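Connecting a Filali Server to the Relay Network

By Darren Sedgwick
Thursday, April 19, 2018

4.1 Before you start

The relay service passes public posts between Filali servers that do not yet follow one another. A new server with few accounts will show an almost empty public timeline until at least one relay is added.

You need an administrator account, shell access to the host, and a domain name that already resolves over HTTPS. The domain cannot be changed after the first relay request is sent.

CAUTION: Do not run the set-up twice against the same database. The second run creates a new signing key, and remote servers will reject posts signed with it.

4.2 Adding a relay

1. Log in and open Control Panel > Federation > Relays.
2. Select Add relay.
3. Paste the inbox address supplied by the relay operator. The address must end in /inbox.
4. Leave Direction set to Both unless the operator has told you to use Receive only.
5. Select Save. The status changes to Requested.
6. Wait for the status to change to Accepted. Relays that approve servers by hand can take up to 3 days.

Note: A status of Rejected is final for that address. Delete the entry before you send a new request.

4.3 Queue settings

Each relay adds to the incoming job queue. The default limit is 300 jobs per minute, set by inboxRate in the server configuration file. Restart the worker process after changing it; the web process does not need a restart.

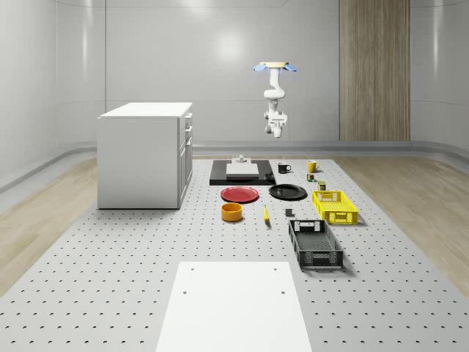
If the queue grows steadily, lower the number of relays before raising the limit. Media downloads are handled by a separate worker and do not count toward inboxRate. To stop remote media from being stored locally, set cacheRemoteMedia to false.

4.4 Removing a relay

1. Open the Relays page and select the entry.
2. Select Disable and wait for the status to read Idle.
3. Select Delete.

Posts already received stay in the database. To clear them, run the cleanup task described in section 6.

CAUTION: Deleting an entry that is still Accepted leaves the remote relay sending to your server. The log will show error 282 for each delivery.

Related pages
Moving an account from Zatero
Blocking a remote server
Using Werkow for object storage
Worker processes and memory

Comments (2)

Hicham El Ouafi
Step 6 hung on Requested for me. The clock on the host was off by several minutes. Fixed the time, deleted the entry, added it again, accepted right away.

poruter_admin
Does inboxRate apply per worker or to the whole server? I run two workers and the log is not clear on this.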